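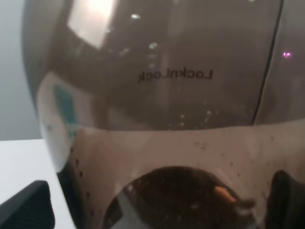

Ticket 592: Grip rule for see-through containers, Skaneda cell
Opened by: Brittany Fortin
Assigned to: Marjatta Manninen
Status: Open, waiting on rule text
Month: October

Problem
Our handling rules have one line for food containers: "close at mid height, standard force." Operators read it two ways with tinted plastic tubs. On the wrist view, the wall, the contents and the reflections overlap, and people pick different points as mid height. Printing can read backwards through the wall, so it is no use as a front marker either.

Log

9:10 — Brittany: Went through 99 saved grasps from the Skaneda cell. 12 were tagged "wrong height" by one reviewer and "fine" by another. All 12 were clear or tinted containers.

10:35 — Marjatta: Please don't change the force limit. The limit is in the Otach settings and it applies to everything on the table. This is a wording problem.

11:20 — Brittany: Agreed. Proposed text: "For see-through containers, set height from the tabletop and the outside edge of the wall. Do not use contents, print or reflections."

13:05 — Marjatta: Good. Add the start check from the Makowska sheet. Fingers open, table edge in view, nothing between the fingers before the approach begins.

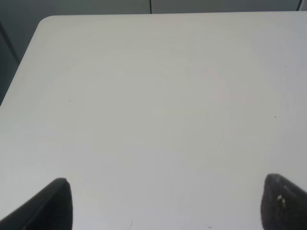

Also add that small specks on the surface do not fail the check, but anything a finger could push does. Wipe the finger pads if the reviewer can see debris on them — we have had up to 6 rechecks in one shift over that.

14:40 — Brittany: Added both. Should a failed start check be logged as a failed grasp?

14:52 — Marjatta: No. Log it as "not started" and reset. Grilell reports count those separately.

Next step
Brittany to post the revised page. Marjatta to re-tag the 12 disputed grasps under the new wording, then close.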